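Nanna Bach
6/8/24

OK so a few people have asked me to explain Kikotgate in plain English. I've been following it since February and my friends are sick of hearing about it, so you get it now. Thread!

Jesero makes a cherry liqueur called Kikot. Small bottle, very sweet, looks great on a bar cart. The label used to say "rested 300 days in oak." Lots of us bought it for that line, me included (two bottles, one was a gift).

Then Seung-woo Maeng, who runs a tasting newsletter I've been reading forever, went back through Jesero's own press releases. The distillery got its license in the spring. The first Kikot was on shelves that same fall. Go ahead and count the days, I'll wait.

147. That's how many days there were between the license and the launch party.

He wrote it up pretty gently, I thought. Just the two dates next to each other and a question. Jesero's first answer was that "rested" covers the time the cherries spent in the freezer.

In the freezer! In oak! I read that out loud on the bus. 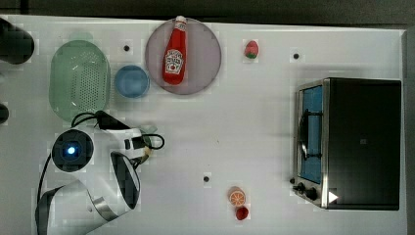 Nanna Bach
Drinks writer and very slow home bartender

Second answer came a week later and was a lot better. They said the first batch of 500 bottles went out with a label meant for a later batch, and anyone who had one could send a photo of it and get their money back.

Which is fine, labels get mixed up. But Seung-woo had a bottle from the second batch, and guess what it said on the front - 300 days. So then people started posting their own bottles, and that's when it got the name.

My favorite part is Tanabe, the bar on Walham Street. They put a drink on the menu called the Freezer Burn, made with Kikot, lemon and soda, "rested four minutes." I've had it. It's really good, and I went back the next night for another one.

Where it stands now: Jesero says there are 1000 new bottles coming with no age on the label at all. The refund page is still up. I sent my photo in on Monday and haven't heard back yet, will post when I do.

People keep asking if the stuff is any good. Yeah, I like it! Tastes like cherry pie filling with a bit of a kick. I would've bought it without the oak line, and I kind of wish they'd trusted us on that.

If you have a bottle from batch three or later, please send me the front and back labels. Seung-woo is keeping a list and I said I'd help.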